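Greifaufsatz Aren 2 mit Handgelenkkamera

Bausatz für Tischroboterarme in Heim- und Gemeinschaftswerkstätten
Hersteller: Barkance Werkstatttechnik
Artikelnummer: 1302
Lieferstatus: lieferbar ab September

Produktbeschreibung

Der Greifaufsatz Aren 2 ist ein Parallelgreifer mit zwei gebogenen Fingern und einer Kamera, die unmittelbar am Handgelenk des Roboterarms sitzt. Er richtet sich an Privatpersonen, Vereine und offene Werkstätten, die einen vorhandenen Tischarm für Greif- und Ablageaufgaben nachrüsten möchten. Der Aufsatz wird als Bausatz geliefert. Der Zusammenbau erfolgt mit handelsüblichem Werkzeug; Lötarbeiten sind nicht erforderlich.

Die Entwicklung geht auf ein Vorhaben der Gemeinschaftswerkstatt Noonan zurück, in der Radwa Metwally und Dušan Kováčik die erste Ausführung für den eigenen Bedarf konstruierten. Gesucht wurde ein Greifer, der leichte Gegenstände in ein Wandregal einlegt und daraus wieder entnimmt. Die Konstruktionsunterlagen wurden von Barkance übernommen und für die Kleinserie überarbeitet. Geändert wurden dabei vor allem die Kabelführung und die Befestigung der Kamera, die sich in der ersten Ausführung nur nach Demontage beider Finger nachstellen ließ.

Bauweise

Die Finger sind nach außen gewölbt und laufen an den Spitzen zusammen. Im geschlossenen Zustand verbleibt zwischen ihnen ein schmaler Spalt, der über zwei Anschlagschrauben eingestellt wird. An den Spitzen werden weiche Auflagen angebracht. Sie gelten als Verschleißteile und sind einzeln nachbestellbar. Ein leichtes Ausfransen der Kanten beeinträchtigt die Funktion nicht; löst sich eine Auflage vom Träger, ist sie zu ersetzen.

Die Kamera blickt in Greifrichtung und erfasst die Fingerspitzen am unteren Bildrand. Damit steht bei jeder Bewegung ein fester Bezugspunkt zur Verfügung. Die Halterung erlaubt eine Neigung in zwei Rastungen. Für Arbeiten an Regalen wird die flachere Rastung empfohlen, für Arbeiten auf der Tischfläche die steilere.

Einsatz am Regal

Durchsichtige Fachböden stellen an die Bildauswertung besondere Anforderungen. Spiegelungen und helle Linien im Material werden von der Software mitunter als Kanten gewertet, während die eigentliche Vorderkante vor einer hellen Wand kaum hervortritt. In der Werkstatt Noonan hat sich bewährt, die Enden der Fachböden mit farbigem Klebeband zu kennzeichnen und das Erkennungsprogramm auf diesen Farbton abzustimmen.

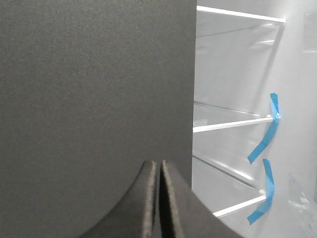
Blick der Handgelenkkamera: geschlossene Finger, rechts das Regal mit blauem Klebeband an den Kanten.

Das Band ist glatt anzulegen, wenn es als Messmarke dienen soll. Freie Enden sind zulässig, sofern lediglich die Lage des Fachbodens grob bestimmt wird — für eine genaue Ablage sind sie zu kürzen. Vor jeder Änderung am Regal ist die Referenzfahrt zu wiederholen.

Große, matte Flächen im Nahbereich können einen erheblichen Teil des Kamerabildes verdecken. Die Steuersoftware Vendix bietet hierfür eine Bildmaske, mit der ein Bereich von der Auswertung ausgenommen wird. Die Belichtung sollte bei aktiver Maske neu eingemessen werden, da helle Wände sonst leicht überstrahlen.

Technische Angaben

Masse einschließlich Kamera: 358 g
Öffnungsweite: bis zu 50 mm
Anzahl der Finger: 2
Antrieb: ein Servomotor, in der Grundplatte verbaut
Anschluss der Kamera: USB
Steuersoftware: Vendix, Zugang im Lieferumfang enthalten
Farbe der Finger: dunkelgrau

Lieferumfang

Grundplatte mit Servomotor, Fingerpaar, Auflagen für die Fingerspitzen, Kamera mit Halterung, Anschlusskabel, Schraubensatz, gedruckte Bauanleitung in deutscher Sprache. Roboterarm, Netzteil und Klebeband gehören nicht zum Lieferumfang.

Montage und Inbetriebnahme

Der Roboterarm ist vor Beginn der Arbeiten von der Stromversorgung zu trennen. Die Grundplatte wird auf den Flansch gesetzt und über Kreuz verschraubt. Anschließend werden die Finger eingehängt und die Anschlagschrauben so weit eingedreht, dass sich die Spitzen ohne Druck annähern. Das Kamerakabel ist mit einer Schlaufe am letzten Gelenk zu verlegen; bei voller Drehung des Handgelenks darf es nicht unter Zug stehen.

Für die erste Inbetriebnahme ist in Vendix das Profil „Aren“ auszuwählen. Die Finger werden dreimal vollständig geöffnet und geschlossen, wobei die Software die Endlagen speichert. Die Geschwindigkeit bleibt während der ersten Fahrten am Regal auf der niedrigsten Stufe.

Sicherheitshinweise

Der Aufsatz ist nicht für den gewerblichen Dauerbetrieb vorgesehen. Während der Bewegung ist der Arbeitsbereich des Arms freizuhalten. In Gemeinschaftswerkstätten soll der Betrieb nur durch eingewiesene Personen erfolgen — der Hauptschalter muss jederzeit erreichbar sein. Kinder dürfen das Gerät ausschließlich unter Aufsicht bedienen.

Ersatzteile und Beratung

Auflagen, Finger und Kamerahalterung sind unter der oben genannten Artikelnummer mit dem Zusatz E erhältlich. Technische Anfragen beantwortet Szymon Pietrzak, Bestellungen von Vereinen und Bildungseinrichtungen bearbeitet Fionnuala Scanlon. Bei Anfragen zur Bilderkennung wird gebeten, eine Aufnahme der Handgelenkkamera sowie die verwendeten Vendix-Einstellungen beizufügen.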